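Speaker notes – Small laundry, small surfaces
Reto Rüegg, Tradetti
2 July 2018

Slide 1. Say hello, thank the hosts. Ask for hands: who folds on the bed, who folds on a table, who leaves it in the basket. Wait for the third group to admit it.

Slide 2. Where this comes from. In February we asked 66 households in the Zernance building to keep a folding diary for 16 days. They logged 2873 items. Read the number once and move on. The point is where the folding stopped. Most people got as far as the basket and left the piles there until somebody needed a shirt.

Slide 3. The basket on the table.
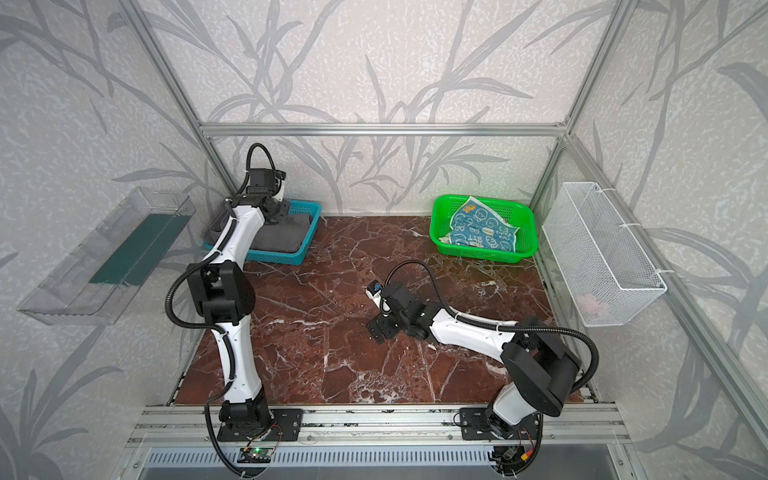 Folded gray cloth in a turquoise basket, back left corner of the work surface.

Leave the slide up for a moment. Talk about the corner. A basket pushed to the back left keeps the middle of the surface for folding. Right-handed people in the diaries often had it on the other side and reached across their own work. Mention the Udham apartment, where the only table was also the desk and the basket lived on a chair.

Slide 4. Fold size. Fold to the basket, so measure the inside before choosing a fold. Four folds is plenty for a hand towel. Demonstrate with the towel from the bag (bring the towel). Do it slowly, long side first, then hold it up so the back rows can see the edge.

If someone asks about fitted sheets – say they get their own talk, and go on.

Slide 5. Choosing the basket.
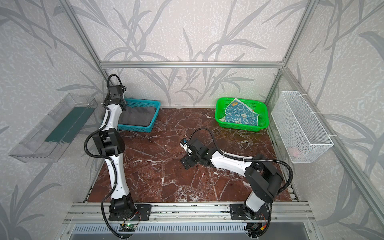

My own rule for baskets is that one kind of item goes in each. Mixed baskets get dug through, and digging undoes the folding. Sriwong tried this with their linen room and kept it. Point to the teal one on the slide: a single folded dark gray cloth takes up most of the inside, so a basket that size suits one large piece or a short stack of small ones. Point to the lattice rim too. I like openings in a basket for airing, but thin fabric can catch on a rough edge, so run a hand along it before buying.

Slide 6. What to try at home. Clear one corner. Put the basket there before the dryer stops. Empty it the same evening.

Questions, 16 minutes. Handouts are by the door. Take the towel back.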